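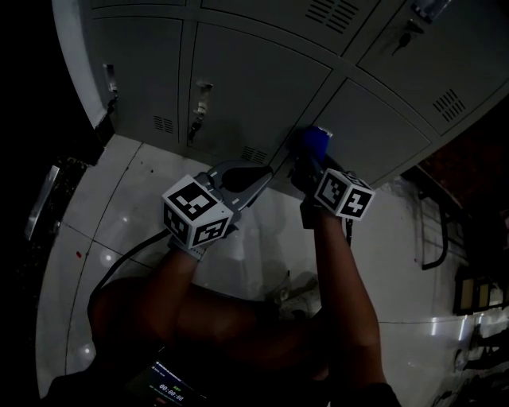

2023-08-10, locker task, hand-held grippers

Most of today went into slowing down, which sounds silly written out but was the best thing we did (thank you, Inès, for saying it first!). Corentin Royer and I had both been showing the task the way we'd open a locker on our way home, all in one swing, and the Tralel replay hated every bit of it. So now both grippers come up to the lower doors together, marker cubes well in view, and the right one holds the little blue piece flat against the door near the seam before anything else happens. I start moving once I've glanced at the timer, 00:00:08 on that take, and I think I could still wait a touch longer.

We have 22 takes I'd happily keep, and over 90 if you count July, though the July ones use the old grip and I'd sooner leave them in their own folder. Inès Fleury wants 1,000 before we train again. I love her optimism.

Take 109 has a jump in the left track and I can't find the cause, so please have a look if you're in the Ostlow folder anyway.

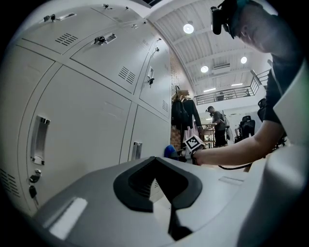

Gripper view of the lockers, keys hanging from the lower left door.

I'm fond of this angle, it takes in the vents and the upper locks as well as the big recessed handle. Still to do: tape a start line on the floor, ask Inès which doors she wants next, and rename the Kirnolska files before they get mixed up with ours again.

3 comments · 2 shares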